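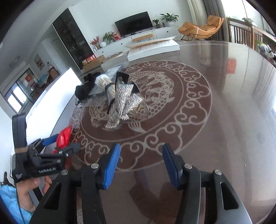 3.2 Collecting the examples

I did most of the collecting for the Muston set myself, with Valentin Joly on the second gripper whenever a task needed two pairs of fingers. We worked in an ordinary living room, at a round glass-topped dining table, and I'd pick a home over a lab bench again without a second thought. Glass is a pain, mind you. It throws back the window and the ceiling light, and our first model (the one we trained in January) kept reaching for reflections.

We set out to record 400 runs and kept 305 of them. A run was thrown away if the tracking dropped out or if one of us fumbled so badly that we wouldn't want a robot copying it. Small fumbles stayed in - a slipped grasp followed by a second go is just the sort of thing we'd like the policy to learn from.

Choosing the objects was the fun part! We went for soft, crinkly and awkward things, as the older Brouwer set is nearly all boxes and mugs. Clear plastic bags gave us the most bother by a mile, and crumpled cloth came next (Figure 2).
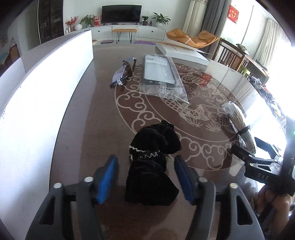

Figure 2. Black cloth item with white braid between the finger pads; second gripper at right, bagged items further back on the table.

Hamidreza Heydari then went through every kept run and marked where each grasp began and ended, which came to 734 grasps. He and I disagreed a fair bit over cloth - does a pinch that only drags the fabric count? We settled on no, and the Cimora labels follow the same rule.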